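Rollel Terry Hand Towel, Apricot
By Sem Van Wijk, October
4 min read

The Rollel is a small cotton terry towel with loop pile and a flat woven band near the hem. It is supplied by Kinyua in one size and listed by Jakside under kitchen and washroom linen. The notes cover construction, handling on a table, folding, and care.

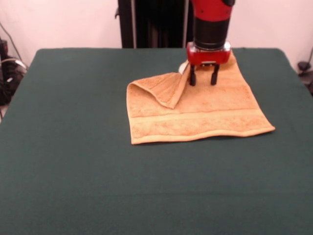
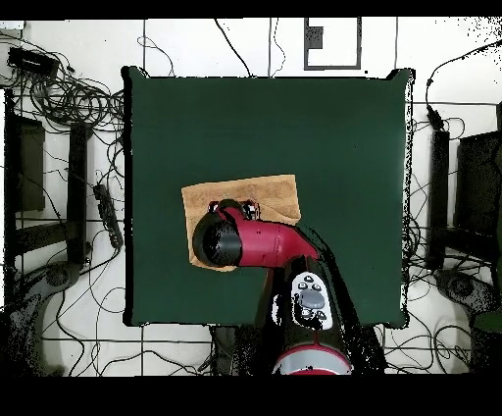 Terry towel on a green work surface. 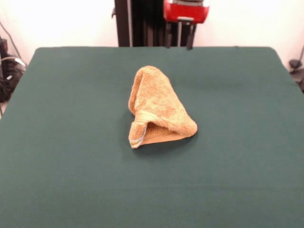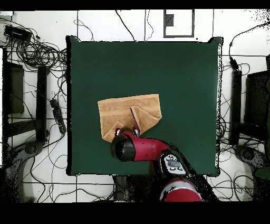
Construction

The body is a looped terry. The band is a tighter weave with no pile and will lie flatter than the rest of the towel at every stage of use. A ridge forms where pile meets band. This is normal for the weave and does not indicate shrinkage.

The dyed shade is sold as Apricot. Under warm light it reads as orange, under cool overhead light as tan. Orders that must match existing stock should be placed against a physical swatch, available from Jakside on request. Dye lots are marked on the outer carton only. Keep the carton label until the full quantity has been checked.

Handling and folding

Loop pile has high surface friction against felt and most woven table coverings. A towel dropped from one corner will often stand in a peak instead of spreading. To flatten it, take two adjacent corners, lift clear of the table, and lower the opposite edge first. Dragging the towel across a covered table pulls the covering with it.

For a half fold, start with the band at the edge nearest you. Bring the left edge to the right edge and align the band ends before the corners. Corners on a soft terry drift and are a poor reference. The band holds its width and gives a straight line to work from.

For a diagonal fold, pinch the corner at the hem, where the fabric is firmest, and carry it low across the towel. Lifting high causes the flap to roll. Press along the crease with the side of the hand. The crease will relax within a few minutes if the towel is left unstacked.

Folded towels stack to 16 per shelf row on the Favon linen rack. Alternate the folded edge left and right to keep the stack level.

Care

Wash before first use. Wash with similar colors and leave out fabric softener, which coats the loops and reduces absorbency. Tumble dry on low and remove promptly. Shake once by the short edge to raise the pile. If a loop is pulled, trim it level with the surface; do not draw it through. The band may be pressed with a warm iron. Do not iron the pile.

Ordering

Inner pack: 16
Carton: 384
Contract minimum: 1,000
Swatches per request: 2

Contract orders are made up to full inner packs. Mixed shades within a carton are not offered. Questions on dye lots and returns go to Peninah Ndung'u at the Jakside linen desk. Opened inner packs can be returned if the towels are unwashed.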